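Progress report to the Villanueva fund: kitchen handling examples
April 18, 2020
By the Hevesside project lead

We have had a very good stretch since our last report, and I'm glad to have real numbers to share. The set now holds 3526 recorded examples, against the 3000 we promised you for the end of this phase. Of those, 900 were gathered in the last round alone, after we moved to the new table layout.

The layout is what made the difference. Until then each session used one or two items on a bare surface, and the model we trained on those recordings (we call it Stirner) got good at reaching for things that stood by themselves. Put a second object next to the first and it would slow down or go for the gap between them. Now every session starts with a mixed group of household items on a white table, set down in a fresh arrangement, and the operator guides the arm through one task at a time. The wrist camera records the whole way, so Stirner learns from the same view it will have when it works alone. 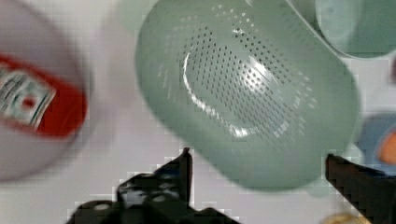

Wide, open items are still the hardest group, and also the most fun to work on! A colander has a broad curved wall and a base full of holes, and shiny plastic throws glare back at the camera. Our operators try a rim grasp from several sides, and we keep the attempts that go wrong as long as the operator recovers and finishes the task. Those recoveries are turning out to be some of the most useful material we have. Stirner used to freeze after a missed rim, and in our latest trials it backs off and tries again, which had the whole room cheering the first time.

Similar colors close together are another thing we now include on purpose. Green next to green gave the early version a lot of trouble telling where one item stopped and the next began.

Some things are behind. Labeling is slower than recording, and the last round is only partly labeled. Fast wrist moves leave blur in the video, and we haven't settled how much of it to keep. My own feeling is that we should keep most of it, as the arm will see blur in real use too. We also lost part of a session to a loose cable at the gripper, now replaced.

Over the next phase we plan to:

- finish labeling the last round
- add six new items, mainly lids and shallow bowls
- run Stirner on arrangements it has never seen, with no operator help
- send the first full copy of the set to Zelluvix for their storage check

Spending is within the plan, and we are not asking for any change to the budget. If anyone from the fund would like to watch a session over video, we'd love to set one up before the end of April.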